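Gripper opens by itself partway through a pick, supplier says it's the cover
Posted in Arms and Grippers, October

We have a Pindgate arm doing mixed-item picking on a tabletop. It has run fine for months. Now the gripper sometimes lets go in the middle of a lift. No error on the pendant, no stop, the log says "grip OK" the whole time. I counted 12 drops in one shift, and 2 of them were a full bottle coming down from shoulder height, so I've told people to keep their hands well clear.

Support at Turham says the knitted cover is "interfering with grip sensing" and wants to sell us their molded one. I don't buy it. The cover was on there all those months when nothing fell. Has anybody seen this, or is it just the standard reply?

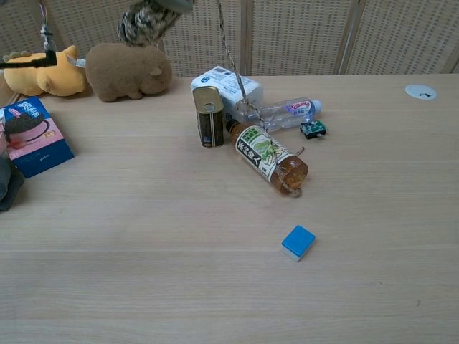
Knitted cover on, gripper over the back of the table. The tea bottle and the water bottle get dropped most.

Things I've tried: new air line, lower speed, reloading the grip settings. The speed change seemed to help for an afternoon and then didn't.

Hiba Geagea

porchlight_29
It's the cover. Knit is slippery. Buy the proper one and move on.

Bhatia_bench
I'd be slow to believe either side here. "Grip OK" on a lot of these arms only means the controller sent the close command. It doesn't mean anything is being held. Go into the signal list and find out where that OK comes from. If it's the command and not a sensor, your log is worth nothing for this problem and so is any diagnosis Turham made by reading it.

Then do the dull test. Cover off, same bottle, same path, 12 lifts. Cover on, 12 more. Change nothing in between. If it drops with the cover off, they can keep their molded one. If it only drops with it on, check whether the knit has stretched and is getting pinched at the fingers. A cover can be fine for months and then not be, so I wouldn't lean too hard on that argument.

Also look at the wrist connector. We had a Porby unit with one bad pin that let go at a certain wrist angle and nowhere else. Two service visits blamed "operator settings." Wiggle the cable with the arm parked and a soft toy in the grip, not a bottle.

And until you know, I'd stop lifting anything heavy with it. Keeping hands clear is okay for an afternoon but it isn't a fix.

Hiba Geagea
The OK is the command. Great. Cover comes off tomorrow morning and I'll post both counts, whichever way they go.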